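Lanis is a plain-text vocabulary of clothing terms with measurement fields, meant for resale listings and small inventory systems. Version 2, maintained by Zubaida Marwat.

## Contents

| File | Format | Notes |
|---|---|---|
| `terms.tsv` | UTF-8, tab separated | one row per term |
| `fields.tsv` | UTF-8, tab separated | measurement fields and units |
| `synonyms.tsv` | UTF-8, tab separated | maps seller wording to a term ID |
| `CHANGES.md` | Markdown | edits since version 1 |

`terms.tsv` holds 132 terms. Footwear, jewelry and bags are out of scope. Hats are in, gloves are in, belts are not.

## Where the terms come from

The first list was compiled from listings on Zorketti, a secondhand clothing exchange, with permission from the site. Seller names, prices and free-text remarks were dropped before any editing took place. A second pass added terms from the paper stock sheets used at the Wada shop, mostly for outerwear and children's sizes.

Terms were merged when two sellers used different words for the same cut. "Jumper" is the main problem case. In the source listings it refers to both a sleeveless dress and a knit top, so it has no entry in `terms.tsv`. It appears twice in `synonyms.tsv` with `ambiguous=1`, and software should ask the user to pick.

## Term structure

Each row has these columns:

- `id`: short string, never reused after a term is retired
- `label`: preferred wording, singular, lower case
- `parent`: ID of the broader term, blank at the top level
- `fields`: comma-separated list of field IDs from `fields.tsv`
- `status`: `active`, `draft` or `retired`

Parents go no more than 2 levels up. Deeper trees were tried in version 1 and dropped, as sellers tended to stop at the first match.

## Color

Color is recorded per part of the garment. A single `color` value loses too much for color-block knits and for tops with contrast sleeves. Allowed parts are `body`, `sleeve`, `panel`, `collar`, `cuff` and `trim`. There are 13 base colors, each of which may take the modifier `light` or `dark`. Shade names such as "lemon" or "royal" go in `color_note` and are not validated.

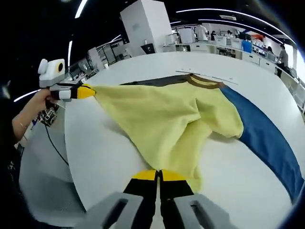
*Long-sleeved knit top with a yellow body, blue sleeve, dark gray panel and brown ribbed collar.*

If a part is not given, it inherits the value for `body`. If `body` is missing, the record fails validation. Prints and stripes use `pattern` together with the dominant color; when no color is dominant, use `multi`.

## Measurements

All lengths are in whole millimeters. Records in inches should be converted on import and the original string kept in `source_value`. Widths are taken flat, edge to edge, and are not doubled.

Sleeve length is measured from the shoulder seam to the cuff edge. Raglan sleeves have no shoulder seam, so they use `sleeve_cb`, measured from the center back of the neck. Do not convert between the two fields.

Example record:

```
item: K-0041
term: top.knit
body_width: 540
sleeve_len: 610
pattern: none
body: light green
cuff: dark green
```

## Validation

Run the checker on a file of records:

```
clurum check records.txt --terms terms.tsv --fields fields.tsv
```

Clurum exits with 0 if every record passes. Missing required fields are errors. Unknown synonyms are warnings and can be promoted to errors with `--strict`. Line numbers in the output refer to the input file before comments are stripped.

## Known problems

- `coat` and `jacket` overlap for items that end at the hip. Existing records were not changed.
- Children's sizes given as ages are stored as text and do not sort.
- The synonym list is US English only. A handful of British spellings are present by accident.
- `panel` does not say where the panel is. A `panel_pos` field is in draft.
- Fiber content is stored as typed on the care label, with no check that the percentages add up.

## Changes and requests

Open an issue with the wording you found, the term you expected and at least one sample listing. Requests for new top-level terms are reviewed each May. Synonyms are added as they come in.

Last edited December 7, 2021.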